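How do you teach a robot to fold a shirt?

You know how to fold a shirt. You may not do it very often, but you know. A robot has no idea. To a robot, a shirt is a floppy thing that changes shape every time you touch it, which is rude of it.

You could try writing down every move. Patricio Marín, who works at a company called Skilard, once tried it with a sock. He gave up after 2000 lines of computer code — and the sock was still not folded.

So Skilard sells a different kind of help. A customer says, "We would like our robot to tidy clothes, please." Skilard then finds people to do the job by hand, while holding a pair of grippers. A gripper is what a robot has where you have fingers. It can pinch and it can let go.
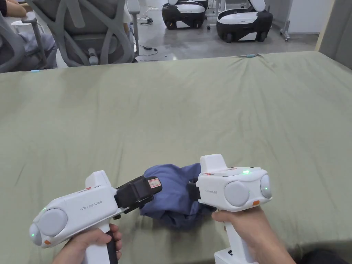 Try it at home with two pairs of kitchen tongs and a T-shirt. The first go will be terrible. So will the second. By the sixth you may have something that looks a bit like a shirt and a bit like a sandwich.

Skilard's smallest order is 1000 folds. All those pinches and tugs are saved and given to a computer, which hunts for patterns in them. Messy tries can be useful too, as the robot will make a mess sooner or later and has to learn how to get out of it.

Will there be a robot in your bedroom by July, putting your clothes away? No. Sorry. The pile on the chair is still your job.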